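Mellor Harriers results archive: README

Last touched 15th February by Clive Marsden, who would rather have been running.

What you get

Results from the club's road, track and cross-country meetings, typed up from paper and put into three plain CSV files. There are 3191 rows in results.csv, one per athlete per race. There are 279 rows in athletes.csv, several of whom are the same man with different middle initials. The third file, meetings.csv, lists venue, distance and weather, the last of these in the words of whoever held the clipboard. "Grim" is a valid value.

Columns in results.csv

meeting_id: matches meetings.csv.
athlete_id: matches athletes.csv. Blank where the handwriting won.
event: 300 m, mile, 10 km and so on. The 300 m was a club favourite for years on the grounds that the old grass track at Tirnine had a tree where the last bend should have been.
time_s: finishing time in seconds. Hand-timed unless the timing column says otherwise.
timing: hand, pitent or guess. Pitent is the chip system we hired for the Altura 10 km. It gave us very good times for everyone whose chip stayed on.
place: finishing position as announced on the day. Where this disagrees with time_s, I have left both alone. People have stopped speaking over less.
notes: free text. Includes dog incidents.

Known problems

The August track meeting at Tirnine appears twice, once in yards. Use the rows marked metric.

Age groups were changed part way through and then changed back. The age_group column in athletes.csv holds whatever was on the entry form, so a few runners get younger.

Hand times were rounded up, down or towards the timekeeper's own club. Please don't use them to settle record claims, and please don't write to me about the mile.

The Altura course was remeasured and came up short. Times are kept as run, with course_short set to 1. If your personal best is among them, I'm sorry, and mine is too.

Loading it

Everything is UTF-8 with commas between fields. Spreadsheets like to turn relay team names into dates, so import them as text. Empty means unknown. Zero means zero, and there is one genuine zero in there, from a false start nobody called back.

Corrections

Send the meeting_id, the row as it stands and the row as you'd like it, with a scan of the results sheet if you have one. "I remember it clearly" goes in the notes column.

Licence

Free to use for club histories, school projects and arguments. Credit Mellor Harriers results archive. Don't sell it, though I'd be interested to meet the buyer.
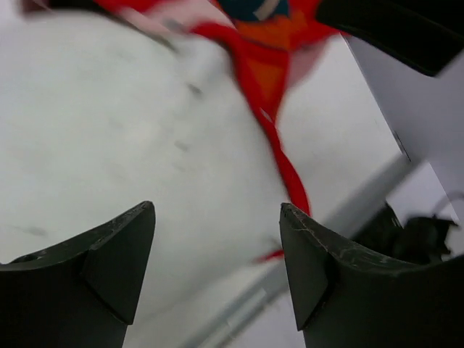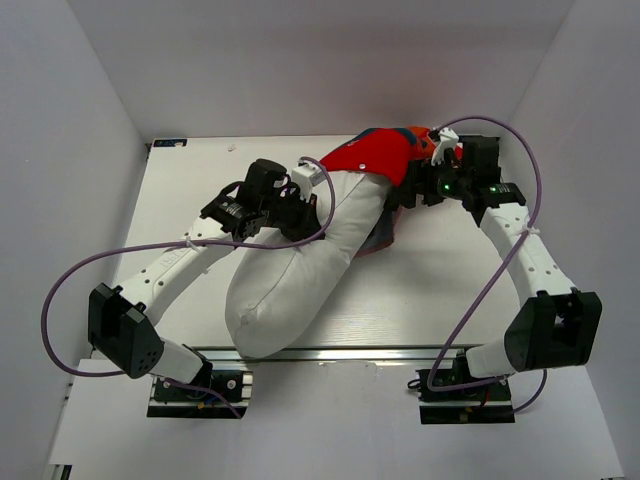
Red fabric on a pale surface, in both pictures.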